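A thread on buying a casserole dish, which I have now been doing since July.

Mererid Lewis @mererid_stirs
November 29, 2023

1/ My old casserole lost its handle over the sink and took a chunk out of the enamel on the way down. I said I'd replace it by the weekend. I was a younger woman then.

2/ First stop, Brollidell, the posh one. Founded 1868, and they'd like you to know it: it's on the box, the lid, the leaflet and the little cloth bag the leaflet comes in. Price £283. For that I want it to do the onions.

3/ Then the Kurley, at £50. Lovely colour. The knob on the lid is good up to a temperature slightly below the one at which I cook everything.

4/ Asked Fasil Lemma, who caters weddings and ought to know. He said "any heavy pot with a lid that fits." Thank you Fasil. I had fourteen tabs open and you've been no help to any of them.

5/ Reviews are a world of their own. One star for the Kurley: "Arrived blue. I ordered blue but not this blue." Five stars for the Brollidell: "Haven't used it yet."

6/ Someone called Kedir Jemal has written what I'd call an essay under the Polludell 4-litre. He has weighed the lid. He has views on the lid. I read the whole thing on the bus and missed my stop.

7/ Kedir's main point is that a light lid rattles and lets the steam out, so your stew dries up and you end up topping it up with water like a pond. Fair enough. I've been topping up stew for years and calling it rustic. 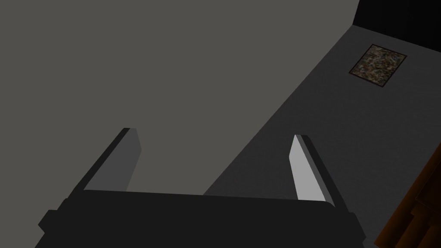

8/ Anyway, I went to Tilahun, the kitchen shop by the station, to lift a few in person. Do this. Online, they all look the same weight. In the shop there was one I could hardly get off the shelf, and that was before any dinner went in it.

9/ Zinash on the till asked how many I cook for. Two. She looked at the 7-litre in my arms and let the silence do the work.

10/ Came home with the Polludell, the small one, in a green I'd call "school radiator". Short handles, wide enough for oven gloves. Kedir was right about the lid and I've told him so in the comments.

11/ Lamb and barley tonight. Kwok-wai Hsueh next door has already asked if I'm getting rid of the old one. It's got one handle and a hole in its enamel, Kwok-wai. He wants it for mint.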